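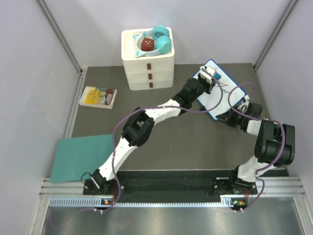 4장. 화이트보드의 첫 사용과 관리

이 장은 Gusurholm 회의실용 화이트보드를 벽에 설치한 다음에 읽습니다. 벽 설치가 아직 끝나지 않았으면 3장으로 돌아가 주십시오. 책상 위에서 쓰는 작은 보드도 관리 방법은 같습니다. 다만 4.4의 나사 점검은 작은 보드에 해당하지 않습니다.

4.1 준비물

- 마른 극세사 천 두 장
- 보드용 마커 (유성 마커는 사용할 수 없습니다)
- Oka 세정액, 300 ml 병
- 미지근한 물을 담은 그릇
- 보호 필름을 벗길 때 쓰는 플라스틱 주걱 (상자 안에 있습니다)

4.2 보호 필름 제거

1. 보드의 왼쪽 위 모서리에서 필름의 끝을 찾습니다. 끝이 잘 보이지 않으면 플라스틱 주걱을 눕혀서 조금 들어 올립니다.
2. 필름을 대각선 방향으로 천천히 당깁니다. 빨리 당기면 필름이 찢어지고 접착제가 표면에 남습니다.
3. 접착제가 남은 곳은 젖은 천으로 누르고 조금 기다린 다음에 닦습니다.
4. 보드 전체를 마른 천으로 한 번 닦습니다.
5. 첫 글씨를 쓰기 전에 16시간 동안 그대로 둡니다.

주의: 칼, 가위, 금속 자로 필름을 들어 올리지 마십시오. 표면에 생긴 흠집은 수리할 수 없고 보증의 대상도 아닙니다.

4.3 매일의 관리

1. 글씨는 쓴 날에 지웁니다. 오래 둔 글씨는 표면에 자국을 남깁니다.
2. 지우개는 위에서 아래로 움직입니다. 원을 그리며 지우면 잉크 가루가 넓게 퍼집니다.
3. 마커를 쓰지 않을 때에는 뚜껑을 닫고 눕혀서 보관합니다.
4. 받침대에 모인 가루는 마른 천으로 모아서 버립니다. 입으로 불지 마십시오.

참고: 빨간색과 초록색 마커는 검은색보다 자국이 남기 쉽습니다. Pesdale 교육장에서는 이 두 색을 제목에만 쓰고 있습니다.

4.4 매달의 관리

1. 보드에 붙은 자석과 종이를 모두 뗍니다.
2. 세정액을 천에 뿌립니다. 보드에 직접 뿌리면 액이 테두리 안으로 들어갑니다.
3. 보드의 위쪽부터 닦고, 이어서 물에 적신 천으로 한 번 더 닦습니다.
4. 마른 천으로 물기를 없앱니다. 물기가 있을 때에는 글씨를 쓰지 마십시오.
5. 벽 나사를 손으로 확인하고, 움직이는 나사가 있으면 동봉한 렌치로 조입니다. 전동 드라이버는 사용하지 않습니다.

4.5 실수로 유성 마커를 쓴 경우

1. 유성 글씨 위에 보드용 마커로 겹쳐서 칠합니다.
2. 잉크가 마르기 전에 마른 천으로 닦습니다.
3. 글씨가 남으면 같은 작업을 반복합니다.
4. 그래도 지워지지 않으면 농도 80% 이하의 알코올을 천에 조금 묻혀서 그 부분만 닦습니다.

경고: 알코올을 사용할 때에는 창문을 열고 불을 가까이 하지 마십시오. 아세톤과 시너는 표면의 코팅을 녹입니다.

4.6 소모품과 문의

지우개의 교체용 펠트는 한 장에 3,000원이며 Gavalas 대리점에서 주문할 수 있습니다. 주문할 때에는 보드 뒷면의 제품 번호를 같이 적어 주십시오. 이미 벽에 설치한 경우에는 보증서에도 같은 번호가 있습니다.

기술 문의 담당: Radoslava Tóth
부품 주문 담당: Manolis Chrysikopoulos

이 장의 개정일: 2026-01-21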